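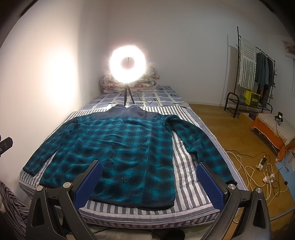 Hedura Home Capture Practice Guide, third edition: a review

Reviewed 2024-08-16

The Hedura guide is a 140-page handbook for people who record household tasks with hand-held grippers. It covers clothing, bedding and kitchen work, and it comes with a set of printable checklists. I bought the PDF in July and used it through a run of garment folding sessions in ordinary bedrooms. I had used the Tagle guide before that, so I compare the two where it matters.

What it covers

The book has five chapters: room setup, the tool, the garment, the session, and records. Room setup is the longest and the best. It treats a bedroom as a workplace, which the Tagle guide never did. There are rules on cables, light, floor space and personal items, each with a short check you can do before you pick up the gripper.

The cable rule is strict. Power strips and adapters go against a wall, and no lead may cross the path the operator walks. A bedroom floor collects leads fast once you add a lamp and a phone holder, and I found the rule took longer to follow than any other. I now tape the leads down before I lay out the first garment.

On lighting, the guide asks you to keep one lamp position for the whole session and write it down. It allows a ring light on the bed, provided the tripod stands on a flat part and the cable runs away from the work. It also warns about bright lamps facing the camera. I would have liked more on this. "Avoid glare" is not a setting, and small rooms leave few places to put a lamp.

The garment chapter sets a starting position for each type. Jackets start flat, front up, sleeves out, closure down the center. Patterned clothing on a patterned cover is allowed, but it has to be noted in the log. The old edition told you to use a plain sheet every time. I prefer the new rule. People own striped quilts and checked sheets, and recordings should include them.

The tool chapter is thin. It says to check the pivot bolts and the grip pads before each session and to stop if a pad lifts. It gives no wear limit for pads. Vulley's own manual is better here, and I keep that printout with the checklists.

Personal items

The guide says to take down or cover family photos, mail, screens and medicine labels before recording. It also says that anyone living in the home must agree in writing, including people who will be out that day. Both points are sensible. The form at the back is one page and easy to read.

What I didn't like

The checklists are set in small type and don't match the chapter order. The index leaves out "fleece," "zipper" and "towel." Three of the cross references point to the wrong page. The section on shared space with a moving arm was plainly written for a lab, and the distances in it won't fit beside a bed.

There is also no advice on breaks. Holding a gripper over a mattress is hard on the back, and the Avex training notes deal with this in a paragraph. Hedura should add one.

Who should buy it

If you run sessions in real homes, get it for the first chapter and the consent form. If you only work at a bench, the Tagle guide costs less and says most of the same things. Current owners of the second edition will find enough new material on clothing to justify the upgrade price.

Rating: 3 out of 5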